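Workshop notebook, February

Paste trials, continued from the last page. Suvarna wants one wheat paste recipe we can hand to anyone on the Davetow ledgers, so I am writing the whole run down again with the changes.

Batch C: same flour as B, soaked overnight, cooked in the double boiler, stirred the entire time. Took it off when it went from milky to gray and started pulling at the spoon. Strained it twice through the horsehair sieve. B had lumps after one pass, C has none that I can feel between my fingers. Thinned with deionized water to the usual heavy cream for the tissue, left a jar thick for the boards.

Moved pasting up out of the basement because of the damp. Table upstairs is fine for dry work. It will need a sheet of polyester film under anything wet.

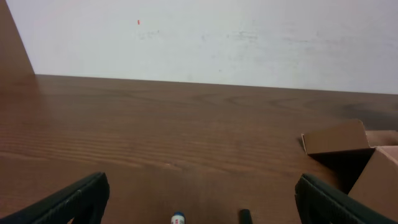
Upstairs table, wall end. Scuffs on the wall are still to be painted.

Test strips: kozo tissue on offcuts from the Nambiar account book (the blank endleaf that was already loose, not the text block). Pasted out, laid down, blotter, felt, light weight. First set changed blotters after 10 minutes and again before lunch. Second set I left for 72 hours without touching. The second set is flatter. The first set has a slight cockle along the grain, worst where I was heavy with the brush. So less paste, and leave it alone.

Peel test by hand only. C holds and the tissue fibers give before the join does. B lets go at the corners. I did not bother with the leftover A, it smelled sour and I threw it out.
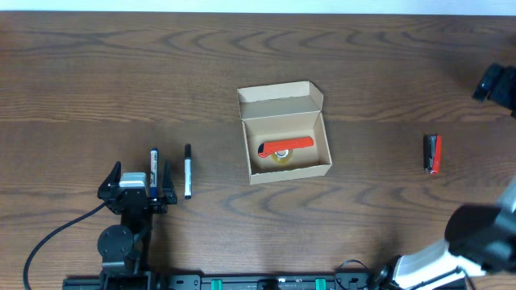 Methylcellulose for comparison, mixed from the Zudis powder. It is easier to make and keeps longer, and for sizing I would use it every time. For hinges it is too weak. Suvarna thinks a mix of the two would do for the spine linings and give more open time. Try half and half first, then two parts paste to one.

Grain direction: I marked two of the offcuts wrong and had to do the bend test over. Going forward, pencil arrow on the back before cutting, not after.

Ledger 3, leaves 1 through the first gathering: surface cleaned with the soft sponge, then grated eraser in the margins only. Iron gall ink in the left column is cracking on the heavy strokes. No water near it until Suvarna has looked.
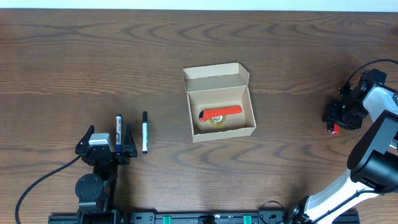

Called Clestness about board. They have the gray in the weight we want but the minimum order is 4,000 sheets, which is absurd for a shop this size. Asked if they would split with another customer. They will call back. Meanwhile there is enough on the rack for the first two ledgers if I lay out the cuts carefully.

To do: wash the sieve and hang it up. Label the C jar. Order blotters. Half and half mix tomorrow morning, start soaking flour by 4 p.m. today.
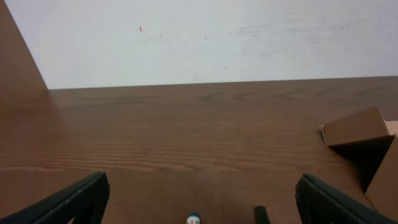
Same table and wall. Red mark on the wall, left side, needs covering too.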